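Making Booking Terms Easier to Read: A Project with Plirnard Cottages
Final report, Hospitality and Tourism Management

Introduction

When I was choosing a topic for this project, I kept coming back to a family trip from a few years ago, when we drove half a day to a rental cottage and found out at the door that we should have brought our own towels. It was in the booking terms, of course. My mother had read them twice and still missed it, and she reads everything! That small disappointment stayed with me, and it is really where this report begins.

Plirnard is a small holiday rental business with cottages in and near the village of Raleck. The owners were kind enough to let me look through their booking terms, their welcome letters and the questions guests had sent them over one season, and I am very grateful for their patience with my many emails.
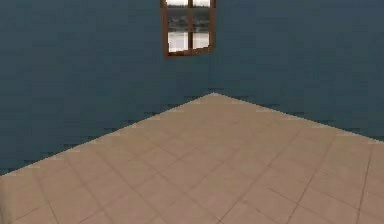
The question I set out to answer was a simple one. Do guests ask fewer questions before they arrive when the terms are written in plain words and put in the order in which people need them? I thought the answer would be an easy yes, and as you will see, it was a little more mixed than that.

What the old terms looked like

The old terms ran to 2,000 words and had clearly grown over the years, with a new paragraph added each time something went wrong. The rule on dogs came before the arrival time. The deposit was explained in one place and its return in another, quite far down, between a note on firewood and a note on parking. None of it was wrong, and I came to feel rather fond of it, but a tired parent looking for the check-out time on a phone would have had a hard time.

Most of the guest questions fell into familiar groups: when can we get in, what is in the kitchen, are sheets and towels included, and how do we get the deposit back. Nearly all of these were already covered somewhere in the terms.

What I did

I wrote 2 new versions. The first kept every rule but moved them into the order of a stay, starting with booking and payment and going on through packing, arrival, the stay itself and leaving. The second did the same and also put the most common answers on a single page at the front. The office sent the versions out through Vorkex, the booking system they already use, so guests did not have to do anything new.

I also asked guests to fill in a short form after their stay, and 90 of them did, which was far more than I had hoped for. Many wrote long and friendly comments (one gave me a full page on the subject of egg cups).

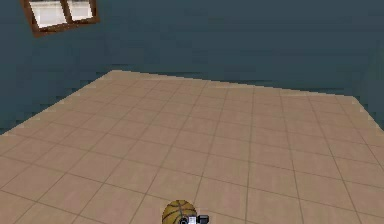

What I found

Guests who received the version with the front page wrote in less often about sheets, towels and arrival times. Questions about the deposit hardly changed at all. Reading the comments again, I think people understood the rule perfectly well and simply wanted to hear from a person that their money was safe. I had not expected that, and I find it rather touching.

The first version, with the new order but no front page, did only slightly better than the old terms. This was disappointing after so much cutting and pasting, but it does suggest that people look for a short answer first and go to the full terms only if they have to.

Limits of the project

Guests at Gachanja, the largest of the cottages, tend to come back year after year and know the place better than I do, so their answers may not tell us much about first-time visitors. I also had only one season to work with, and the form reached only people who read their email after a vacation.

Suggestions for the owners

Keep the front page, and check it every spring before bookings open. Put the deposit rule and the date of its return in the same paragraph. Send a short, personal message when the deposit arrives, even if it is only a line. Finally, list what is in each kitchen, egg cups included.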